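Flindbridge Serving Spoon, Cream
Winell Tableware / Serving and Ladling

Long-handled serving spoon with a wide, rounded bowl. Matte finish, pale beige throughout. Intended for soups, stews, rice and grain dishes served from a deep pot or a large bowl.

Specifications
Length: 30 cm
Handle: long, narrow, single piece with bowl
Finish: matte
Color: cream
Pack sizes: 3 or 12
Item group: Flindbridge 800

Use
The bowl is concave and wide enough to lift a full portion of stew in one pass. The narrow handle keeps the hand clear of the rim on tall pots. Do not use the spoon for frying or leave it resting in a pan over direct heat.

Care
Wash by hand before first use. Top-rack dishwasher cycles are acceptable – heated drying is not recommended. Tomato, turmeric and beet may tint the surface over time. A paste of baking soda and water, left on for 30 minutes, removes most light stains. Do not use steel wool or abrasive powder. Both leave shiny patches on a matte surface.

Color
Cream is a warm off-white and reads darker next to bright white dishes or a white tabletop. Shade varies slightly between batches and can vary along the length of a single spoon. Customers matching a full table should order all pieces at the same time.

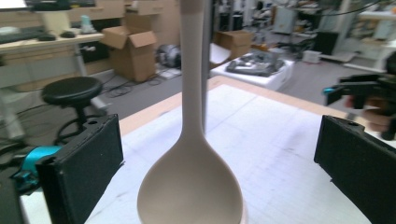
Storage
Store flat in a drawer or upright in a crock. The Vachon crock takes up to 3 Flindbridge spoons. Shallow utensil cups are not suitable, as the weight of the bowl can tip them.

Related items
Vachon utensil crock, tall
Flastereck ladle rest
Flindbridge slotted spoon, cream

Returns
Unused spoons may be returned within 30 days in the original sleeve. Packs of 12 must be returned complete.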